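A Day at the Wakstead Lab Open House

Posted December 11, 2023 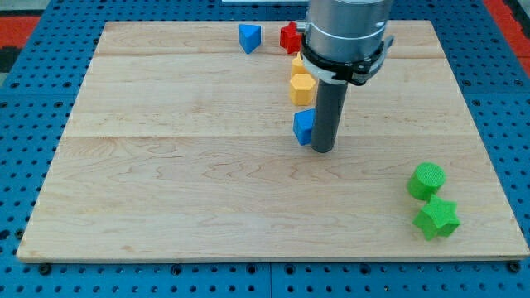 Getting there and getting in

I almost didn't go. The Wakstead open house fell on a gray, wet day, the parking lot by the main entrance was closed, and the signs sent everyone down past the loading docks to a side door. By the time I had my visitor sticker on, the first tour had left without me. No matter! The second one was smaller, and our guide let us hang around the benches far longer than the printed schedule allowed.

Wakstead takes up the ground floor of the old Paltgate building, which some of you will remember as a printing works. You can still see the marks on the concrete in the hallway where the presses were bolted down. They've kept the big windows, too, and it makes for a much friendlier place than the lab I visited in May, where we looked at everything through glass.

The pushing table

The part I'd come for was the teaching area, and the first stop there was my favorite of the whole day. It's a simple setup: a pale maple board on a blue pegboard table, a robot arm hanging over it, and a handful of colored blocks. There's no hand on the end of the arm, just a straight gray rod. All it can do is nudge things.

The game is to push the blocks into groups by color. Someone sits at a desk with a small joystick and drives the rod across the board, and the computer saves every move along with the pictures from the camera. Do it enough times and you have a pile of lessons the robot can learn from. The project is called Urgate, and they had 1,195 saved runs on the day I was there, with a sheet of paper taped to the wall to keep the tally.

What surprised me is how much the shape of a block matters. A green cylinder and a green star had ended up together over at the right, well away from the rest, and I thought that looked easy enough. Then our guide explained that a star is a pain to push. Touch it on a point and it spins. Get the rod into the notch between two points and it goes along nicely, until you want to turn. The cylinder is happy to roll off if it tips over. A hexagon is the one everybody likes, with those good flat sides to lean on.

My turn at the joystick

Visitors got 60 seconds each, and I was terrible! I had a blue block with the rod nearly beside it and a clear plan in my head, and I managed to shove it straight into a yellow one and send both of them the wrong way. The trouble is that you're looking at the board on a screen, and the arm's own wrist hides some of what's behind it. You learn to come at a block from the open side, and to back off before you change direction. I learned both of these things with four seconds left.

A kid of maybe ten went after me and had two blues touching before her time was up. She got a round of applause.

I asked whether bad runs like mine get thrown out. Some do. Others are kept on purpose — if the robot only ever sees tidy pushes, it has no idea what to do after a sloppy one, so they like to have runs where the person goes wrong and then fixes it. I'm choosing to believe mine was useful.

Teaching by hand

Across the aisle was the second station, run by the Sisodia group, and there you skip the joystick altogether. You take hold of the arm and move it yourself while it goes limp and lets you. It's an odd feeling, heavier than I expected at first and then very smooth, a bit like pushing a shopping cart with good wheels. They had us trace a curve over a foam pad, and then we stood back and watched the arm do it again without us. It copied my wobble perfectly, right down to the place where I'd stopped to change my grip.

I liked hearing the two groups argue (politely) over which way is better. By hand is quicker to pick up, but your own arms get in the camera's view. With the joystick the view stays clear, but new people need an afternoon before their runs are any good. Sisodia has 900 hand-guided runs so far and would like a lot more.

Odds and ends

The talk at the end went long and the room was warm, but the slides on how they pick which runs to practice from were worth staying for. Coffee was free. The cookies were gone by the time our tour got to them.

If you go next year, wear shoes you can stand in, get on the early list for the joystick, and ask to see the reel of failed runs. They'll play it if you ask, and it's a riot.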